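작업 노트
2018년 10월 4일
작성 공유: Verna Delacroix

열쇠 걸이와 작업 테이블 정리 건.

1. 열쇠 걸이
벽면 걸이 4개, 사선 배치 유지. 7월에 수평으로 다시 다는 안이 나왔으나 보류했다. 기존 구멍을 메우고 도장까지 손봐야 하는데 벽 색과 맞는 도료 재고가 없음. 배치는 그대로 두고 자리만 정한다.
부착 방식은 Misex 양면 패드. 개당 허용 하중은 800 g으로 잡았다. 열쇠 묶음은 제일 무거운 것도 여기에 한참 못 미친다. 문제는 하중보다 걸고 뺄 때 앞으로 당기는 힘이다. 뺄 때는 고리를 위로 들어서 뺄 것. 당겨서 빼면 패드 윗변부터 뜬다.
자리는 왼쪽 위에서 오른쪽 아래로 1번부터 4번.
1번: 열쇠 묶음(창고, 캐비닛)
2번: 작은 고리, 단품 열쇠
3번: 예비. Grivunell 보관함 열쇠가 들어오면 사용
4번: 검은색 플라스틱 키홀더 달린 것
번호 라벨은 아직 없음. 걸이 판에 직접 붙이면 원형 홈에 걸려 모서리가 들뜨므로 벽 쪽에 붙이는 것으로 한다. 폭은 걸이 판보다 좁게.

2. 테이블
사각 플라스틱 테이블, 상판은 푸른 기 도는 흰색. 잔흠집과 긁힌 선은 사용에 지장 없음. 반투명 얼룩 몇 군데, 중앙 부근에 희끄무레한 둥근 자국 하나.

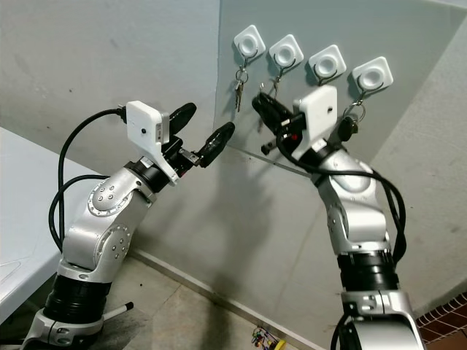
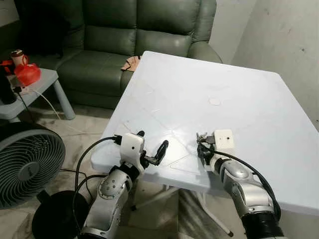 위: 벽면 열쇠 걸이. 아래: 테이블 상판, 중앙 부근에 둥근 자국.

둥근 자국은 원인 미상. 컵 바닥 자국이면 표면 잔류물이라 닦이고, 용제나 열로 생긴 것이면 수지 자체가 변한 것이라 안 지워진다. 확인 순서는 다음과 같이 한다.
가. 미지근한 물과 중성세제, 부드러운 천. 5분 올려 두었다가 닦는다.
나. 남으면 이소프로필알코올을 천에 묻혀 국소로. 상판에 직접 붓지 말 것.
다. 그래도 남으면 내수 사포 2,000번으로 물 묻혀 가볍게. 광택 차이가 생기므로 모서리 쪽 안 보이는 데서 먼저 시험.
아세톤은 쓰지 않는다. 상판 재질 표시를 아직 확인하지 못했다. 뒤집을 일 있는 사람은 밑면 각인을 보고 여기에 적어 주기 바람.
다리 고무발은 마모 여부 점검 필요. 한쪽이 닳으면 상판이 미세하게 흔들려 저울 영점이 안 잡힌다. 지난번 Greenberg 쪽 시료 무게 잴 때 값이 튄 것도 저울보다 다리를 먼저 의심해야 한다고 본다. 수평계로 두 방향 측정 후 기록.

3. 남은 일
번호 라벨 출력, 부착
4번 키홀더 열쇠가 Modus 장비함 것인지 대조. 목록에는 그렇게 되어 있으나 여벌이 하나 더 있다는 말이 있음
둥근 자국 가 단계 시행, 결과 기입
고무발 규격 확인. 안지름을 재야 주문 가능
Misex 패드 여분 2장 신청

패드를 새로 붙일 경우 벽면은 알코올로 닦고 하루 지난 다음에 하중을 걸 것.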